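Chapter 6
Showing the Task: Hand Guiding and Remote Control

6.1 Why show instead of write

Up to this point we have told the arm what to do by writing positions into a program. That works well when the part is always in the same place and the motion is short. It works badly for jobs a person does by feel, such as seating a lid or passing a cup from one hand to the other. Most people can do these jobs without being able to say how, and a programmer who tries to write them down ends up with a long list of points that fails when the cup moves an inch.

The other way is to show the task. A person carries it out with the robot's own arms, and the system records what the arms did. One such recording is called a demonstration. A set of demonstrations can be played back, cleaned up by hand, or used to train a controller that picks its own motions. This chapter deals with how demonstrations are made. Chapter 7 takes up training.

6.2 Two ways to show a task

In hand guiding, the operator takes hold of the arm and moves it. The controller cancels the weight of the links so that the arm feels light, and the joint angles are logged as it goes. Students usually learn this in one lab session. The drawbacks are that the operator's body gets in front of the cameras, and that guiding two arms at once is hard for one person.

In remote control, also called teleoperation, the operator stands or sits apart from the robot and moves an input device. This may be a small copy of the arm, a pair of handheld controllers, or a 3D mouse. The operator's hands stay out of the work area, and both arms can be driven together. In exchange, the operator loses the direct feel of contact and has to judge depth by eye. Small delays matter as well. At 34 milliseconds most operators in our course noticed nothing – at several times that, they began to stop and wait between motions.

6.3 Practicing in simulation

Remote control does not need a real robot at the other end. The same input device can drive a simulated cell, and the log has the same form. A new operator can drop a cup in simulation 28 times in a morning and nothing has to be picked up off the floor. The cell used for the exercises in this chapter is called Purura. Its first task has two arms and two cups, and the operator must bring each gripper to its cup, close on it, lift, and set it down near the middle of the table.

Before recording, move both arms to a starting pose with the fingers open and some space between each gripper and its cup. A demonstration that begins with the fingers already touching the cup leaves out the approach, and the approach is where most of the useful corrections are found.
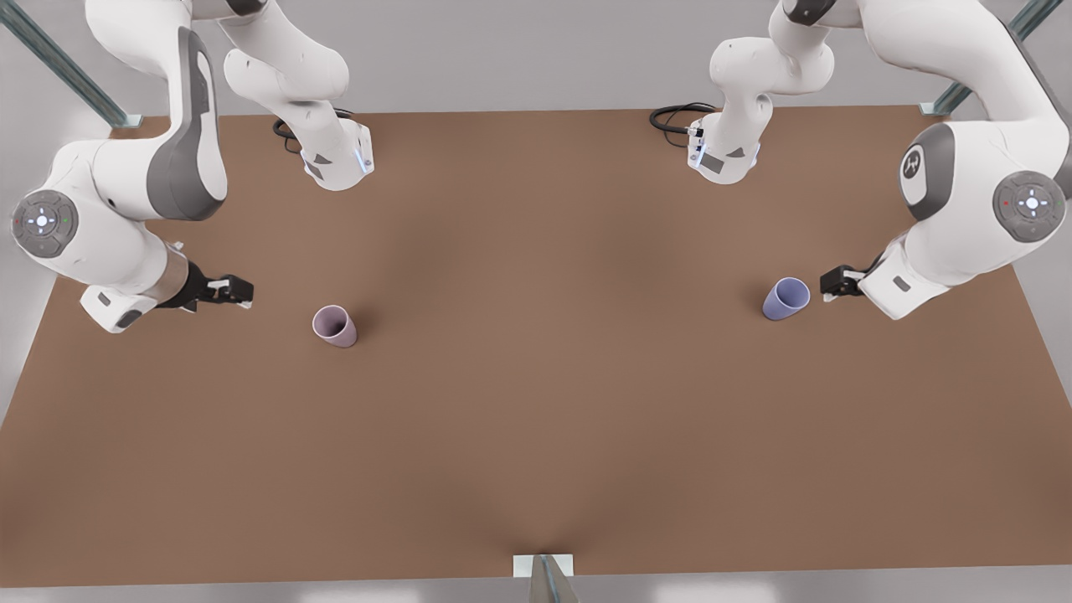 Rosaire Perron objects that operators trained only this way pick up bad habits, that they close the gripper too fast and trust the table to be flat, and that an hour of hand guiding on a real arm should come first. The point about closing speed is a fair one. In our exercises the gripper speed is limited for the first 1000 time steps of each recording, and Exercise 6.4 asks you to repeat the task with the limit removed and compare the two logs.

6.4 What goes into a recording

At every time step the log holds the joint angles of both arms, the opening of each gripper, the operator's command, and the camera images. Command and measured position are stored separately. They differ whenever the arm lags or pushes against something, and a controller trained on one will not behave like a controller trained on the other.

A recording for the cup task is cut off at 2000 time steps. If the task is not finished by then, mark the recording as failed and keep it. Failed recordings go in their own folder and are used again in Section 7.3.

Key terms for this chapter: demonstration, hand guiding, teleoperation, starting pose, time step, command, measured position.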